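Bin Picking, Part 2: Teaching the Pick Points

Stiltbridge Robotics Club, workshop notes
Last updated 2019-02-28

Part 1 covered powering up, jogging the arm, and setting the home position. If you haven't been signed off on those, stop and do them first. This page takes you from an arm at home to an arm that can pick from a mixed bin and come back without hitting a wall.

You need a signed-off partner. One person holds the controller, the other watches the arm and stays near the stop button. Swap after each pick point.

Step 1. Fix the bin

The bin must not move between teaching and running. Push it against the stops on the table and check that it doesn't rock. Mark its corners with tape so you can tell later if it shifted. If you bump it after you start teaching, go back to this step.

Step 2. Set the speed limit

Open the speed menu and set the override to 30 percent. Leave it there for the whole session. The arm will feel slow, and you will want to raise it. Don't.

Step 3. Teach the approach point

Jog the arm from home to a spot above the middle of the bin. The lowest part of the tool should clear the highest object by at least a hand's width. Save this as APPROACH. Every pick starts and ends here, so take your time.

Check the cables before you save. They need enough slack for the wrist to turn both ways. If they pull tight, back the wrist off and try a different angle. Most of our faults in November came from a wrist turned too far at this point.

Step 4. Fill the bin

Use objects of different heights and shapes. A bin full of blocks teaches you nothing about a bin full of anything else. Put a few things near the walls, where the arm has the least room. Lay at least one on top of another.

Step 5. Teach the pick points

From APPROACH, switch to linear motion and lower the arm straight down toward the first object. Stop just above it. Turn the wrist so the tool lines up with the narrow side, then go down the rest of the way in small jogs. Save the point as PICK_01.

Raise the arm straight up before moving sideways. Going sideways while the tool is still below the rim is how walls get hit.

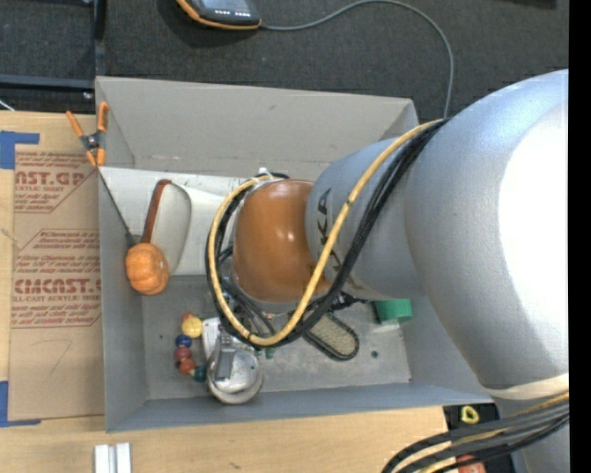

Marcelle Lecomte commented that new members should teach the objects in the middle first and leave the ones by the walls for a second session. She had tried both orders with the Sketville group, and the people who started at the walls kept having to redo their approach point.

That order works well if you have the time. With only one session, do two objects in the middle and one by a wall.

Step 6. Dry run

Take the objects out and run the program one step at a time. Your partner calls out each point name as the arm reaches it. If the arm takes a path you didn't expect, stop and check whether the move was saved as joint or linear.

Step 7. Full run

Put the objects back where they were and run the whole program once, still at 30 percent. Write down which picks held and which slipped. For a slip, adjust the height first and the wrist angle second, and change only one at a time.

Save the program under your initials and send the arm home before you power down. Log sheets go in the Omville folder, and Myrtle Abernathy signs them at the end of the session.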